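Workshop & Home > Storage > Cabinets

Reading time: 2 min

Can a machine put things away in a cabinet yet? Partly. If you are thinking about how to lay out a cabinet so that a helper of any kind can use it, these notes may save you some trouble.

Opening the door is still the hard part. A hinged door swings in an arc, and an arm that pulls in a straight line will fight the hinge. Floarea Ilie keeps the parts store at Clalow and logged 254 door openings by a rented arm in November. It managed 217 of them without help. Most of the rest were doors with a stiff hinge, so oil the hinges first. 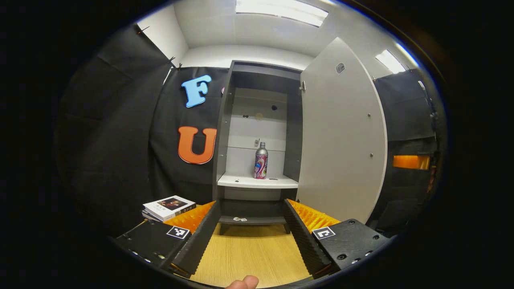 Shelf items come next. Tall bottles tip when they are nudged near the top. Leave a hand's width on both sides of each one, and keep small loose pieces in a shallow tray. People knock them off too.

A few things that help now:

Open the door all the way before reaching in. A half-open door gets bumped.

Keep heavy items between knee and chest height.

Give each item one spot and put it back there - machines do badly with a shelf that changes every day.

Wipe labels clean if you use a scanner.

Sorting a mixed shelf is still quicker by hand. Vinh Tháii's crew at Banport timed it: 5 minutes for a person, almost 93 for the machine, with two restarts. For now, let it fetch and carry, and do the tidying yourself.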